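A success rate should come with its rules

Elsa Vuorinen
30 Apr 2018

Last September I was asked to read a short report from a small company, Skistent, which teaches robot arms to do kitchen work. On the first page stood a number: the arm had completed its task in 735 trials. I liked the report, and I liked the people who wrote it. But when I had finished reading I did not know what a trial was, and this is the problem I want to write about.

I worked nineteen years with safety rules for machines in factories before I began to look at robots which learn. In the factory we had many papers, perhaps too many. A person who wanted to sell a press had to say where the hand of the worker may be, how quickly the press must stop, and who had checked it. It was boring work and I do not ask that everybody should repeat it. Still, it gave us one good habit. Before we counted anything, we agreed what we were counting.

With learning robots this habit is weak. One team says "success" when the pan has left the table. Another team says it when the pan stands on the right place and the gripper has opened. A third looks at the last picture of the recording and decides by feeling. All three write a percentage, and the percentages are then put in the same table by a fourth person, who has met none of them.

My friend Onni Kauppinen, who builds test tasks at Dinel, thinks that I am too strict. He says that a young field needs freedom, and that a rule written too early will be a wrong rule. I agree with the second half. A wrong rule is expensive, and I have helped to write two of them. But I do not ask for one rule for all. I ask that every team should write down its own rule, before the trials begin, and print it next to the result.

The simulation makes this more necessary. In a simulated kitchen the computer knows exactly where each object is, so it is easy to believe that the measuring is also exact. But the robot does not receive this knowledge when it must work from its cameras. It receives views from them, and a camera close to the gripper can have a very poor view at the moment when the most important thing happens. A large dark object near the lens can hide half of the workplace.

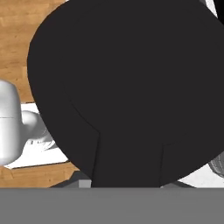
Simulated view over the gripper, with a large dark object across most of the workplace.

If a person must judge from such a view alone whether the grasp is good, I think two careful people could give two different answers. Gisela Nolte tried this with her students at Clakard. They judged the same recordings from one camera, without talking to each other, and they disagreed more often than she had expected. After that she wrote a page of instructions. It says which camera is used for judging, at which moment, and what to do when the object is hidden. In the last case the trial is marked "not decided", and it stays in the report. I find this very honourable. Most of us would quietly put it with the successes.

There are other things I would like to see on such a page. Was the start position changed between the trials, and how much? May a person choose which recordings are thrown away, and is the number of thrown recordings given? Did the robot have a second attempt? When a gripper loses the handle and catches it again, some people call it a failure and others call it clever. I have no strong opinion which is right – I only want to know which one I am reading.

The usual answer is that there is no time. Pirjo Tikkanen told me that her group changes the task so often that the page would be old after a few days. I believe her. But then the numbers from before the change are also old, and they should not stand in the same column with the new ones. A date and two sentences would be enough to show where the change was made.

Skistent has in the meantime answered my letter. A trial, they wrote, ends when the object is held over the table for two seconds. They will add this sentence to the next version of the report, under the table.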